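Flirlow Stone Mortar and Pestle: two months of pesto, curry paste and sore arms

Mar 23, 2008
Posted by Tahmineh Jalali in Kitchen kit

I'd been making do with a food processor for years and I was perfectly happy, or I thought I was, until my cousin Irine made me a green sauce in her great big mortar last June and I went home in a sulk. Mine never tasted like that. Mine tasted like lawn. So I started saving up and reading far too many labels in shops, and in January I came home from Ververidis (the cookshop by the station, not the deli, they're different brothers) with the larger Flirlow.

First things first, it's heavy. I carried it back in a canvas bag and changed shoulders at every lamp post. My kitchen scales gave up on the whole set, so I weighed the pestle by itself and got 954 grams, and that's the light bit! If you have trouble with your wrists I'd go and pick one up in a shop before you order it, and think about where it's going to live, because you won't want to be getting it down from a high shelf. Mine stays beside the kettle and I've got used to cleaning round it.

Getting it ready

The leaflet says to grind a handful of dry rice, tip it out, and keep going until the rice comes out white. Fine, I thought, ten minutes. It took me most of an evening. The first lot was the colour of pavement, the second wasn't much better, and by the end I'd gone through nearly a whole bag of the cheap long grain. Then you do a clove of garlic with salt and cumin, rub it all round and rinse. No washing-up liquid, ever, as the stone holds on to the taste. I forgot once and had faintly lemony hummus, though it wore off after a couple of goes.

How it does the job

Garlic and coarse salt: brilliant. The inside is left rough and the clove just gives up, you get a smooth paste in less time than it takes to find the garlic press. Whole spices are good too, once you've learned to put your other hand over the top so the coriander seeds don't end up in the toaster. Peppercorns are the worst for that, go gently at first and press before you pound.

Pesto is what I bought it for and I'm so pleased with it. The basil stays a proper bright green and you get little bits of pine nut here and there. I do the garlic, then the nuts, then the leaves a few at a time, and stir the cheese and oil in at the end with a spoon. It makes enough for four if nobody's greedy. We are, so it's enough for three.

Thai curry paste is hard going. Lemongrass has to be sliced really thin before it goes in or you'll be there all night picking strings off the pestle, and I still had a few tough bits after twenty minutes. I'll probably go back to the processor for that one and finish it off by hand.

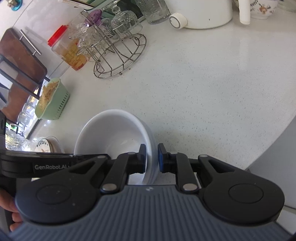 Flirlow or Jedby?

The other one I looked at was the Jedby, and my neighbour has one, so I borrowed it for a weekend. It's a nicer-looking thing, all polished up on the outside, and quite a bit lighter. The trouble is it's polished on the inside as well, so the garlic skates about and you chase it round and round. It's also shallower, and I lost more peppercorns. For crushing a few cardamom pods it would be fine, and it's much easier to wash. The Flirlow pestle is fatter and fits my hand better too (I have big hands, she has small ones and prefers hers).

Grumbles

There's no mat in the box, and the base is rough enough to mark a worktop, so I put a folded tea towel underneath. The leaflet has 2 recipes in it, one of them for guacamole with no lime, which I can't forgive. And it needs to dry out properly before you put anything on top of it, overnight at least.

Would I buy it again? Yes, in the same size. Don't be tempted by the small one, you can't get a bunch of basil in it. Ververidis still had a few under the window when I went in for jam jars.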